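Cladosby Obituaries Index – README

What this is

A table of 527 obituary notices for university teachers and researchers, taken from the staff newsletters of Cladosby and its sister college, Nyitrai. Each row is one notice. The full text of the notices is not included.

Files

notices.csv – the main table, one row per notice
fields.csv – the list of subject fields used in the main table
changes.txt – corrections made after the first release

Columns in notices.csv

id – running number, never reused
college – Cladosby or Nyitrai
year – year of the newsletter, not always the year of death
age – age as printed, blank where the notice gives none
post – last post held, spelled out in full
field – main subject, one of 15 values
length – number of paragraphs in the notice

How it was made

The newsletters were scanned and read by hand, then typed into Tradar. Typing was checked once against the scans. Where a person had notices at both colleges, both rows are kept and share the same field value. There are six such pairs.

Subject fields were the hardest part. A historian of medicine could go under history or under medicine, and the newsletters were no help. We followed the department named in the notice.

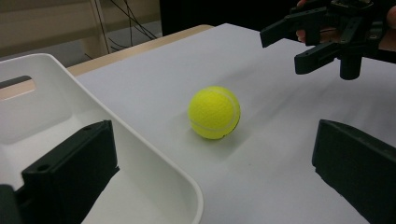 Findis asked whether the department rule hides people who moved between subjects late in life, and would prefer a second field column. We agree that it does – a second column is planned, but only for notices that name more than one department.

Known problems

Seven rows have no year, as the newsletter cover was missing from the scan.
Ages in the oldest Nyitrai notices are sometimes given as "in his seventies". These are left blank.
Notices for technical and library staff are not covered.

Updates

Corrections are added each June. Please quote the id and the college when you send one.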